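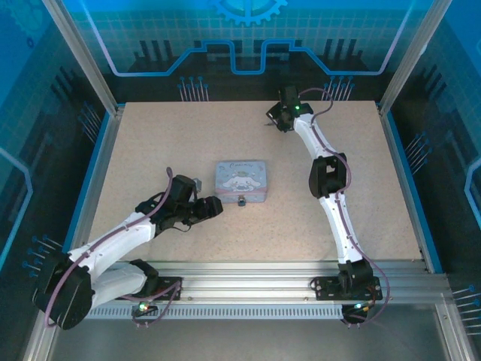
Sostalholm to accept small metal tins in household recycling

Small metal tins, including hinged gift and candy boxes, will be accepted in the mixed metals bin in Sostalholm starting in July. The city's waste department confirmed the change this week after a trial at the Vurkent sorting plant, where the minimum size for metal packaging had been set well above that of most decorated tins.

Under the present rules, residents are asked to put tins with a hinged lid in general waste. The rule dates from the plant's first sorting line, which used a coarse drum screen. Anything short enough to fall through the holes went out with glass fines and grit, and the metal in it was not recovered.

The line was rebuilt last winter. Material that drops through the screen now passes under a second overband magnet before it reaches the glass stream. Steel items are lifted onto a side belt and join the main steel fraction ahead of the baler. Aluminum is still taken out by the eddy current separator farther down the line, and the settings there have not been changed.

During the trial, the plant ran 1038 small steel tins through the line in batches of 100, with a short final batch. The tins were mixed with ordinary collected material at normal belt speed. Staff logged where each one left the line, and 9 were not recovered as metal. Most of those had been nested inside a larger plastic tub and were carried along with it.

"The magnet handles the small pieces well enough," said Noura Ghanem, process engineer at Vurkent. "Nesting is a separate problem. If a tin is inside something else, the line sorts the outer item."

Lids caused less trouble than expected. Closed tins stayed closed in most batches, and those that opened were lifted at the same rate. Clasps and wire hinges can stay on. Paper inserts should be taken out, as should the molded plastic trays found in some cosmetics and stationery tins.

Printed and lacquered surfaces are acceptable. The coating burns off when the steel is remelted, and the plant's buyer, Gasser, has not asked for decorated tins to be kept apart. Character tins of the Cinnamoroll kind and plain ones will be treated alike. Gasser does set a limit on attached nonmetal parts, and for that reason tins with a glued fabric lining or a plastic window in the lid remain excluded.

Also excluded are tins holding paint, wax or cooking oil. Empty wax tins may go in the bin once they have been wiped out. Tins with any liquid left in them should be taken to the hazardous waste counter at the Fudwood drop-off site, which is open until 3 p.m.

Collection dates and bin sizes stay the same. The department said it did not plan to issue new bin labels, although the printed sorting guide will be updated when the current stock is used up. The online guide will be changed first, with tins moved from "general waste" to "metal" and a note on inserts added under the entry.

Nadine Sabbagh, who manages collection contracts for the city, said the added tonnage would be small – too small to affect truck routes or the fee charged to households. The reason for the change, she said, was the number of complaints from residents who had been putting tins in the metals bin anyway and finding a rejection tag on it. Crews will stop tagging bins for tins from the first July collection.

Schools and offices with their own metal containers are covered by the same rules. Businesses that send loads directly to Vurkent should check their contracts, some of which still state the old minimum size. Amended terms are available from the plant on request.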